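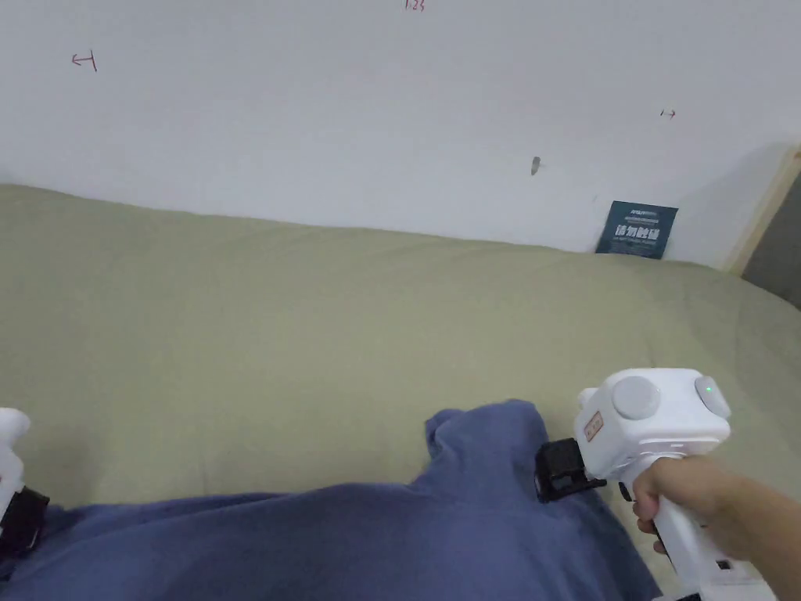

3.2 Garments left on the bed

Bedding was logged first, loose clothing second. Crumpled items on top of a duvet or sheet went down as "unsorted" (70 of 305 entries, mostly from the Gourlay flats). Example surface in Fig. 2. Green on blue was easy to tell apart, dark on dark wasnt. Small things propped at the wall side, booklets, cards, were left where they stood and not counted as laundry.

Figure 2. Green fabric surface, probably a bed, Gourlay flats. Rumpled cover, one crumpled blue cloth.

Tuesday rounds ran short, so 6 beds were were dropped.

Related items
Drying racks in shared halls, Prokside
Duvet storage at Danaren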